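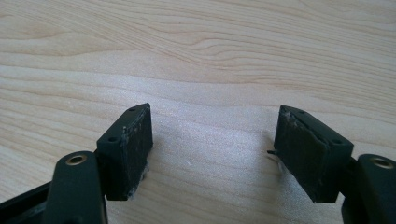 Stedham library gets its big tables back

7 Nov 2025

I popped into the Stedham library yesterday to drop off a book (two weeks overdue, sorry) and ended up staying most of the afternoon, because the reading room is open again! If you've been squeezing into the hallway by the copier since summer like I have, you'll know what good news this is.

The old room had that brown carpet and the lights that buzzed. Both are gone. There are new windows on the Wurnwood Road side, the heat works, and the long tables are back in the middle where they used to be before somebody decided we all wanted beanbags. I never wanted a beanbag. My knees certainly didn't.

Archana Joshi, the branch manager, told me the room now seats 200 people if you count the window bench, and that 300 of the local history books have come up out of the basement and onto open shelves. So no more filling out a slip and waiting while someone goes down for the old Grerklow mill records. I pulled one volume off the shelf just because I could and lost half an hour to a fight over a footbridge.

"People kept asking me when they could spread out again," Joshi said. "Maps, sewing patterns, tax stuff, all of it. You need a table for that."

Hours are a little different from before. The reading room opens at 9 every morning the library is open, and on the late evenings it stays open right up to closing, where it used to shut an hour early. The homework club is moving in from the Imhof Street community center, and the chess group gets the far end by the radiators (lucky them). Food is still a no, but drinks with a lid are fine now, and I saw plenty of coffee going in.

There's one thing left to finish. The two study rooms at the back are waiting on doors, and Joshi is hoping to have those before the end of November. You can put your name down for one at the front desk already. I did, right after I paid my fine.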